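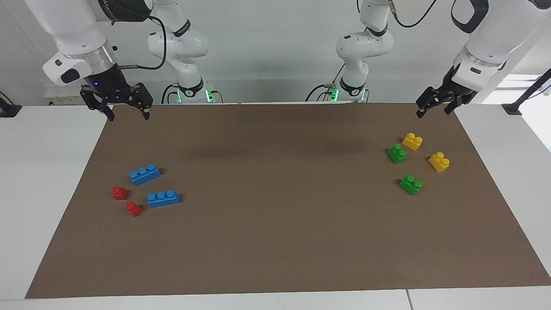
5/20/21

Woke at five with the firm conviction that I should sort the bricks by colour. Went back to sleep, woke at seven, still had it, so there was nothing for it but to get up and make tea.

I should say, for the benefit of whoever reads these when I'm gone and wonders what I did with my life, that the bricks are the ones from the clearance shop in Joltau. A crate of them, lid taped down, "mixed toys" in felt pen. I paid 17 pounds for it and was pleased with myself all the way to the bus stop, where I found out what a crate of plastic weighs. It has been under the stairs since September. I have moved it twice to get at the hoover and once to get at the thing behind the hoover, and I am now on what you might call speaking terms with it.

The white table was the obvious place and also the wrong one. Bricks skid on it. You put one down, lean over to fetch another, your sleeve catches the first and it's on the floor and under the radiator before you've sworn. So the big sheet of brown board has come out of retirement. I kept it in the teeth of all advice, on the grounds that a decent flat piece of board always comes in, and it has now come in. It nearly covers the table, with a bit of white showing round the sides, and it has just enough grip. I have waited a long time to be right about that board and I intend to mention it at dinner.

Started small. The grand plan was to tip the lot out and wade in, but I have met myself, and I know what becomes of things I tip out. Instead I set out a few of each colour to see how I wanted the groups to go, the way people lay out a seating plan before the guests arrive and spoil it. Blues and reds on the left. Greens and yellows over on the right, towards the back. A great stretch of bare board down the middle, for diplomatic reasons.

The blues are the long ones, three studs in a row, and they will not lie straight. I put them parallel, I looked away, they were diagonal. I've let them have it. The reds next to them are tiny, one stud apiece, hardly a brick at all, more a sort of full stop. I can't think what anyone builds with a single stud in red. Chimney pots? Noses? When the light comes across they throw dark little shadows on the board, which makes them look more important than they are, and I know a few people like that.

Greens and yellows have two studs each and a step in the side, and between them they had fallen into a rough diamond. I hadn't planned a diamond. I spent longer than I would admit in company wondering whether to tidy it into a square and then decided that a diamond was what I'd meant.

Then, of course, the doubt. Is it to be colour or size? If it's colour, the greens and yellows ought not to be sharing. If it's size, they're the best of friends and it's the blues and reds who have no business together. I had managed a system in which one half is arranged on one principle and the other half on no principle whatever. I drank a second tea over this. There's a leaflet from the Ondum storage people which came through the door with the pizza menus, and it says that the secret of sorting is to "decide what you will be looking for". What I will be looking for is the bit of skirting board where the crate used to be.

Looked up what other people do, which was a mistake. There's a man on the Baumgartner hobby pages who has 3120 pieces in drawers, by colour, then by stud, then by what he calls condition, with little labels. I felt sick with envy until I got to the paragraph where his wife has moved the drawers to the garage, and after that I felt a good deal better. By comparison my own collection is modest. There may be about 200 in the crate, if you don't count the ones that are chewed, and the one that I'm fairly sure is a piece of a kettle.

Had a cheese sandwich standing up.

Afternoon. Settled on colour, finally and for good, on the grounds that it's what I woke up thinking and I'm too old to start arguing with five in the morning. Jam jars for the purpose, washed and more or less free of labels. The lid of one still smells of pickled onions and I have given it to the yellows, who can take it. The greens get the tall jar. The blues won't go in anything with a narrow neck unless you post them in end first, like letters, and I found that so soothing I took a few out again in order to put them back. I don't propose to tell anyone this.

The reds have gone in an egg cup for now. It's a nice egg cup. It came from Fumville, the year it rained, and there's a painted lighthouse on it that looks nothing like the one they've got.

Rain here as well from about three, so no going out to look at the beans. Did another handful from the crate onto the board, sorted those, then another. It goes quicker than I'd feared. The trick is not to build anything. I weakened only once and made a short wall, green and yellow, perfectly pointless, and was reaching for a blue to put along the top before I came to my senses. Took it apart with my thumbnail. Thumbnail now sore.

Also found at the bottom of one handful: a hairgrip, half a plastic palm tree, a foreign coin. The palm tree has gone on the windowsill. I suspect it's there for life.

The crate is still more full than it is empty and has not yet left the bottom of the stairs, so strictly speaking the hall is worse than it was this morning. I barked my shin on it on the way to answer the phone, which had stopped by then. The board can stay on the table overnight. We can eat off our knees, it's only soup – though I was told, when I put this forward, that soup is the very thing you can't eat off your knees.

Mentioned the board at dinner. It was not taken up.

Need: more jars, milk, something for the shin.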